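Bomaveo tabletop set, simulated arm, fault subset
README, maintained by Daiane Prado

Read this before training on anything in here. This is the subset with the gripper fault in it. The clean runs are in the main Bomaveo folder, not this one.

Task: single arm on a pedestal, round dark table, pocket watch plus one red toy. Instruction string is "pick up the watch". All rendered, no real hardware.

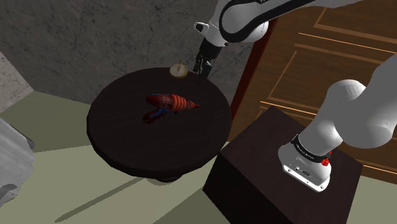
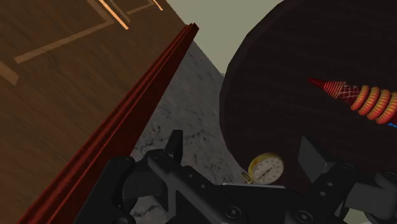
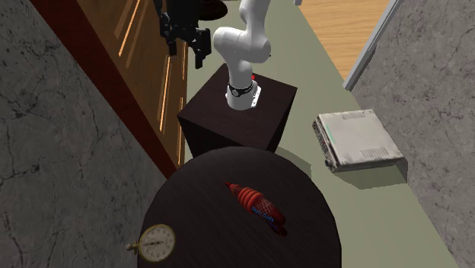 Is it safe to mix these episodes in with the clean ones?
Only if you drop the gripper channel or use the fixed labels. Arm joint positions are fine everywhere. The recorded gripper command is wrong in 125 episodes and a policy trained on it learns to close early, before it gets down to the object.

What went wrong

Controller logged gripper commands ahead of the arm state by 4 steps. Started when Jeferson moved the gripper onto its own thread in the Falcão build. Arm state still got stamped at the end of the physics step, gripper command got stamped when it was queued. Playback looks normal because the renderer uses actual finger positions, so nothing shows up in the video. Only shows if you plot command against finger angle.

Gleice found it on a Sunday when her policy kept snapping shut in mid air over the table. First guess was contact friction, we lost a good while on that. Friction values were never the problem, they're back to what they were. If you have a local copy with her friction patch, throw it out.

Second fault, seperate from the first: the collision stop did not fire in 2 episodes. Fingertips went into the tabletop and the sim kept pushing. Cause was the table mesh being left out of the stop list after a rename. Same code path is used for the real cell at Arkisbridge, so Benedito has locked that cell to reduced speed until the list is checked by hand. Do not unlock it yourself. Ask him.

Contents

episodes/ 2,418 episodes, good and bad together
labels_raw/ gripper commands as logged, shifted ones included
labels_fixed/ same thing with the shift taken out
bad_ids.txt episodes with the shift, one per line
stop_fail.txt the two with the missed stop
views/ rendered frames, several camera positions per episode

Fields

joint_pos: radians, ok
grip_cmd: 0 open, 1 closed. see above
grip_angle: measured, ok, use this if in doubt
stop_flag: 1 if collision stop fired. Do not trust it in stop_fail.txt
success: set by script from object height at the end. Leanne spot checked, not all of them

Known problems still open

- labels_fixed assumes a constant shift. Holds for everything we plotted, but episodes with a pause in them haven't all been looked at.
- Gripper hides the watch in some views near the grasp. Don't use views/ alone to decide if a grasp was good.
- success can be 1 on a shifted episode. The object still got lifted, it's only the log thats wrong.
- The stop list is still matched by mesh name. Rename a mesh and it will break again. Jeferson has a branch using ids, not merged.

Don't use for

Testing any safety stop. Force or contact work either, the contact numbers in the two stop episodes are garbage and we haven't cleaned them.

Changes

September: added labels_fixed and bad_ids.txt, put friction back, table mesh back in the stop list
before that: first upload, pulled after Gleice's report

Problems go to Daiane or on the Breltadow tracker under "gripper log". Include the episode id and which labels folder you loaded.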